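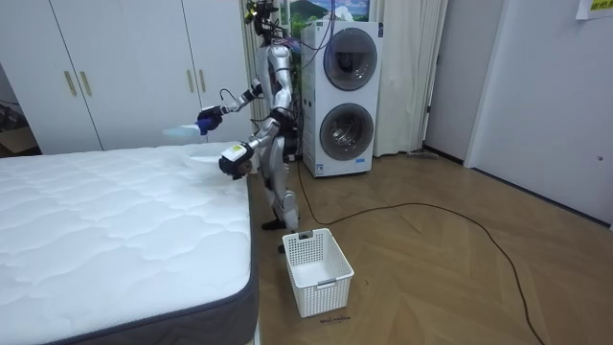
Jeptoo Ogola: "A good bed starts with the person who sleeps in it"

Jeptoo Ogola has been selling and repairing mattresses in Bradholm for many years, and she still lies down on every new model before she agrees to put it in her shop. When I visited her in May, she asked me to take off my shoes before we had even greeted each other properly.

"People press with the hand and they think they know the mattress," she told me. "The hand does not sleep. You must lie down for a quarter of an hour, in the position in which you really sleep."

She learned the trade at Plurska, a small workshop where old mattresses were opened, filled again and closed by hand. Her first teacher there was Mr. Mladenović, a man of few words. He gave her a curved needle and a piece of cloth, and for four months she did only edges.

"I was angry with him, I wanted to make a whole bed," she said. "But the edge is where people sit every morning to put on their socks. When the edge is weak, the whole bed feels old."

I asked her what customers understand wrongly most often. She answered very quickly that it is the word "hard." Many of them come with back pain and ask for the hardest mattress in the shop. For a heavy person who sleeps on the back this can be a fine choice, she explained, but a light person who sleeps on the side will have sore shoulders in one week. She prefers to ask about shoulders and hips before she speaks about any price.

About prices she is open. The most expensive mattress she has sold cost 3410 dollars, and the couple who bought it brought it back after one month.

"They were polite, and I was also polite," she said and laughed. "They took a model from Bruter for less than half, and they are still sleeping on it."

We spoke for a long time about care at home. Ogola advises airing the bed each morning with the cover pulled back, and turning the mattress from head to foot when the seasons change. She does not like strong cleaning products. For dust and crumbs a soft brush is enough, in her opinion, and it should follow the lines of the quilting.
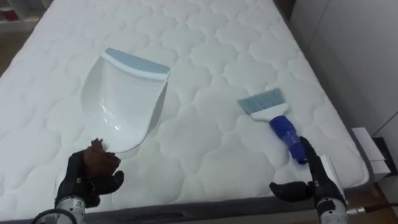
A quilted top, with a dustpan and a hand brush on it.

Her own mattress is an old one that she has opened and filled two times. I wanted to know if she would buy a new one before 2026, as her daughter hopes.

"My daughter can hope," she said. "Come, lie down on this one by the window and tell me where you feel your hip."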